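Perch, Popper Size and a Very Long Pond: My Term Project

So my idea for this project was simple, and I got it from losing an argument with my uncle. He swears that big lures catch big fish and that's the end of it. I fish for yellow perch at Liltitz Pond (it's really two ponds joined by a ditch, but everyone calls it one pond) and I've had tiny perch hit lures almost as long as they are. So I wanted to see if lure size made any difference to the size of the perch I caught, or just to how many.

I should say up front that I'm not a great angler! I started two summers ago with a rod from a yard sale. My casting is okay in a straight line and pretty bad anywhere near trees, and Liltitz has a lot of trees.

What I used

I fished the whole thing with one rod and one reel, six-pound line, and little soft grubs from Pinstead in two sizes. I wanted three sizes but the shop in Frimpong was out of the middle ones and I didn't want to switch brands halfway. All of them were the same color, a sort of muddy green. I also kept a notebook, a bump board for measuring, and a thermometer on a string that I dropped off the dock before each session.

My plan was 300 casts, split evenly between the small grub and the big one. I switched every 25 casts so that one lure didn't get all the good evening light. I made a tick in the notebook for every cast, which gets old very fast, and my ticks from the last hour of any session look like a spider fell in ink.

I only got through 200 casts. April was cold and windy and I lost two whole sessions to it, plus the dock was closed for a while for new boards. I still had 100 with each lure so at least the halves match. 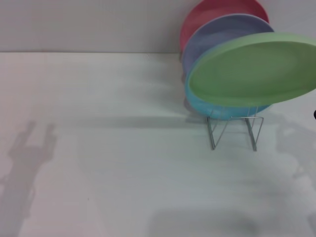

Four round plates standing in a wire dish rack.

What I caught

I ended up with 69 perch, which was way more than I expected. The small grub caught 43 of them and the big one caught 26. I also caught a bluegill, which I left out, and a branch that fought harder than anything else all spring.

Now for the size part. The perch on the small grub averaged a bit under 6 inches. The ones on the big grub averaged closer to 7. So my uncle is sort of right, and I have told him so, once. But my longest fish of the project came on the small grub, right next to the ditch, on a cast I'd messed up and was just reeling in to try again. Every perch went back in the water after I measured it.

Water temperature seemed to matter more than I'd planned for. On the coldest mornings I hardly got a bite on either lure, and when I did it was always deep and slow. I wish I'd fished at the same time each day, but I had to go when I could get a ride.

Things I'd change

The ditch end is the biggest problem with my results. I moved there when the dock closed, and the fish there just seem to run bigger -- I'd caught nicer ones there before the project too. I did use both lures there, but I didn't write down the spot for every cast, so I can't pull those fish out and look at them separately. That was dumb and I knew better by the second week.

I'd also like somebody else to pick the lure for me without telling me the plan. I think I fished the small one more carefully, since I like it more.

Next year I want to try the same thing on the Zisetti side of the river, where there's a long gravel bank and no trees to hit. I've already bought the middle-size grubs.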